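35 shares · 4 comments

Notes for the Misgate talk – Sunday slot, second half

Right, start without the slides. Say hello, say thanks for having me, ask who's got a sourdough starter in the fridge at home. Then ask who's fed it this week. Wait for the groans.

I came to rye the wrong way round. I'd been baking white loaves for years and I was quite smug about them, and then my neighbour gave me a slab of something dark and sour wrapped in a tea towel and I couldn't stop thinking about it. It had caraway in it. It was heavy enough to hold a door open. I ate it with butter and a bit of pickled cucumber and then I went round and knocked on her door and asked where she'd bought it.

She'd bought it from Żak, the little bakery behind the bus station (some of you will know it, the one with the green blinds). So I went in and asked if I could watch, and Przemysław Ostrowski told me to come back at 4 in the morning. I think he expected that to put me off. I was there at ten to.

Pause here. If the room's friendly, do the bit about falling asleep on the flour sacks. If not, skip to the starter.

The starter. Everything I knew about kneading was useless. Rye hasn't got the same stretch in it, so you can pull it about all day and you'll only get sticky elbows. What you're after is a sort of wet cement. You mix it, you scrape it down, you leave it be. Przemysław does his in three stages and keeps each one a bit warmer or cooler than the last, and when I asked him for the temperatures he put my hand on the side of the tub and said "like this". Very helpful, thank you!
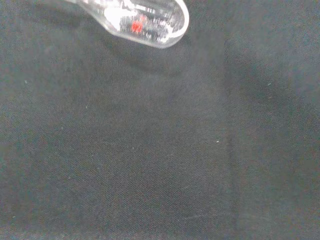
So I went home and made a mess of it. First loaf had a roof on it like a cave, with a big gap under the crust. Second one was gummy right through. I blamed the oven, then the flour, then the weather. The flour was partly guilty, to be fair – I'd been using an Amton wholemeal that was milled much coarser than what he had, and it drank up the water at a completely different speed. Mention that I've got nothing against it, it makes lovely crackers.

What sorted it was time. I'd been cutting the loaf the same evening because it smelled so good. You have to leave rye overnight, and a full day is better. I cut the next one the following afternoon and it was a different bread.

Pass the tasting boards round now. Light one first, then the dark one. Tell them about the caraway before they bite into it, somebody always hates caraway.

Numbers bit, keep it short. My notebook has 71 loaves in it so far and I'd happily give away the last dozen. Hydration, proving time, what tin. The tin matters more than I thought – I use a Grumero one with tall straight sides, and I grease it like mad.

Finish on the old bread. Przemysław soaks yesterday's leftover slices and puts them back in today's dough, so there's always a bit of the last batch in the next. I've copied that at home and it does give you a deeper flavour and a moister crumb. Squeeze the slices out well first.

Questions. Someone will ask about freezing. Yes, sliced.

1,258 views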